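How a Court Case Gets a Second Look

When two people or groups disagree about a law, they can ask a court to decide. A judge listens to both sides and makes a decision, called a ruling. The side that loses may think the judge made a mistake about the law. That side can often ask a higher court to check. This is called an appeal.

An appeal is different from a trial. There is no jury and there are usually no witnesses. The judges read what happened in the first court and decide if the law was followed.

Suppose the town of Moya makes a rule that no one may hand out flyers in the park. Nanami Tsuji wants to hand out flyers about saving the library, so she goes to court. The judge says the town's rule is allowed. Nanami appeals. Her lawyer writes a long paper, called a brief, that explains why the rule goes against the right to free speech. Lawyers for the town write a brief too. 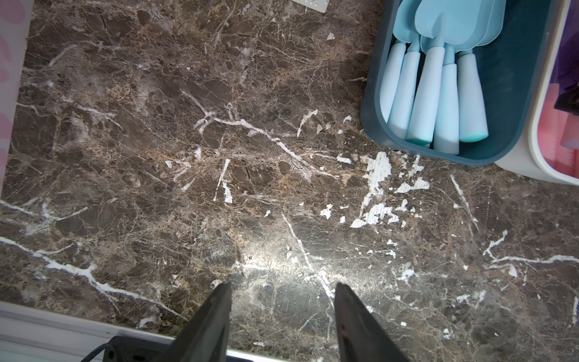
A dark brown countertop with white veins, patterned like marble.

After the judges read the briefs, they may hold a hearing. Each lawyer gets a short time to talk — in Nanami's case, 12 minutes — and the judges can break in with questions at any point. Then the judges talk it over in private and vote. In many appeals courts three judges hear a case, and two of them must agree.

One judge writes down the reasons for the decision. This is called the opinion. A judge who disagrees can write a dissent. Dissents do not decide the case, but lawyers and judges still read them years later.

In the United States, the highest court is the Supreme Court. It chooses most of its cases and turns down far more than it hears.

Words to know

Appeal: asking a higher court to check a ruling
Brief: a written argument given to a court
Opinion: the written reasons for a decision
Dissent: the reasons of a judge who disagrees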